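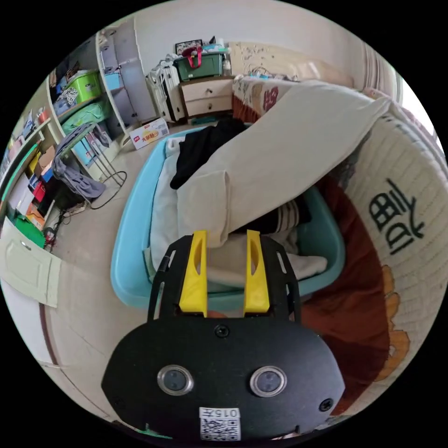

Handheld Capture Kits: Notes on the Polta Two-Finger Unit

The October item in this series covered teleoperated arms and what they cost to keep running. This month is the cheaper end of the same problem: handheld grippers that a person carries through a household task, with the sensing built into the tool, so that manipulation data can be collected without an arm on site. We had the Polta kit from Cilusard on loan and used it mainly for laundry, with some drawer and shelf work toward the end.

What ships

The kit comes in a hard case with foam cutouts. Contents are a pair of grippers (left and right, sold together), two sets of fingers, a charging dock, a calibration board, a USB-C cable and a card with the download address for the host software. The single-hand version drops one gripper and one set of fingers. List price is $3,374 for the pair and $1,701 for the single. The case is the same size either way, so the single ships with an empty slot that turns out to be a good place for the cable.

Mechanical

The fingers are the best part of the design. They are yellow, with an oval opening through each one, and they flex around an edge where a rigid jaw would push it away. On cloth this matters a great deal. A trouser leg lying across other clothing can be taken from above with a shallow approach, and the fingertips close under the fold. With the stiffer set of fingers the same approach tended to press the pile down before it got hold of anything. We went back to the soft set after the first afternoon and left the stiff ones in the case.

Finger changes use two screws per side and the supplied driver. There is no quick release. Anyone planning to alternate between cloth and small rigid parts during a session should budget for the interruption, or buy a second unit and keep it set up.

The trigger has a long travel and a light return spring. Opening width tracks trigger position closely through most of the range, but the last part of the close is compressed, so thin fabric and thick fabric can log nearly the same width. Cilusard's documentation says this can be corrected with a per-unit curve. The curve tool exists, and it works, but it is buried under the service menu and the manual refers to it by an older name.

Weight is acceptable for a session of half an hour. After that the wrist starts to roll inward, and the roll shows up in the recorded orientation. We ended up taking breaks on a timer.

Laundry as a test

Cloth is a hard case for these tools and a fair one for a review. A basket of mixed clothing hides most of its contents, the items overlap, and every pick changes the shape of what is left. Dark garments lying against each other give the tracker very few edges to work with, and pale cloth close to the fingers can wash out under a ceiling light.

Our routine was simple. Approach, grip, lift clear of the rim, hold for a beat, place. Episodes were marked by a double squeeze of the trigger at start and end. The double squeeze is reliable but it is also a gripper motion, and unless the trim option is switched on it stays in the file. The option is off by default. We would prefer it the other way.

Long garments were the main source of rejected episodes. Trousers picked near the waist usually came clear of the basket. Picked near the middle, they folded over the fingers and blocked the view, and the software lost its position estimate until the cloth moved away. Recovery was quick when there was fixed furniture in view, and slow against a blank wall. The practical advice is to put the basket where the tool can see some structure past it. A cabinet, a shelf unit or the end of a bed all serve. A lived-in bedroom tracked better than the cleared corner of our office, by a clear margin.

Floor-level work is also less comfortable than the product page suggests. The operator is bent over, the tool points down, and much of the view is basket. Raising the basket onto a low stool improved both posture and tracking, but it changes the task, and data collected that way may not suit a buyer who wants floor picks. Decide this before the first session.

Software

Lunida, the host application, runs on a laptop and handles transfer, calibration and review. Installation was uneventful. Transfer over the cable is fast. Transfer over wireless is slow enough that we stopped using it.

Calibration takes around 2 minutes per gripper with the board held flat under even light. The pass/fail result is shown as a single colored bar, with the numeric residuals available only in the exported log. For a product sold to technical users this is an odd decision. We failed calibration several times under a warm desk lamp and passed immediately next to a window.

Episode review is good. The timeline shows gripper width and tracking confidence together, and a reviewer can reject a clip with one key. Notes are free text only — there is no tag list — so a team with more than one reviewer will want to agree on wording early. Export is to an open format with one folder per episode. The folder names include the unit label, which helps when left and right are recorded together.

One limit should be known before purchase. The standard license holds a project to 500 episodes. Beyond that, a new project has to be opened, and projects cannot be merged inside Lunida. They can be merged by hand after export. We did so without trouble, but calibration records have to be copied across separately.

Privacy

The camera view is wide. Collecting in a home means collecting shelves, framed pictures, medicine bottles, mail and anything else in the room. Lunida can blur faces on export. It does not blur text or pictures on furniture. Operators working in occupied homes should get consent that names the room and its contents, and should walk the room first and put away whatever the resident wants out of view.

Alternatives

MacDonald sells a comparable two-finger unit with a metal jaw and a shorter body. It has a better trigger and a numeric calibration readout. The jaw marks soft plastic and catches on knit fabric, and there is no soft finger option at present. For parts handling or kitchen items it would be our choice. For cloth, the Polta.

Renting is also possible. Cilusard offers the pair by the month with calibration done before dispatch, and part of the rental can be credited toward a purchase. Spare fingers are included in the rental and charged separately to owners.

Still open

We have not tested the grippers in pairs on folding, which needs the two units to share a clock. The sync feature is present in the current release and marked as beta. Battery wear is also unknown after a loan this short. Readers who have run a pair for a full season are welcome to send logs to the usual address, preferably with the service menu curve applied and the trim option noted in the file.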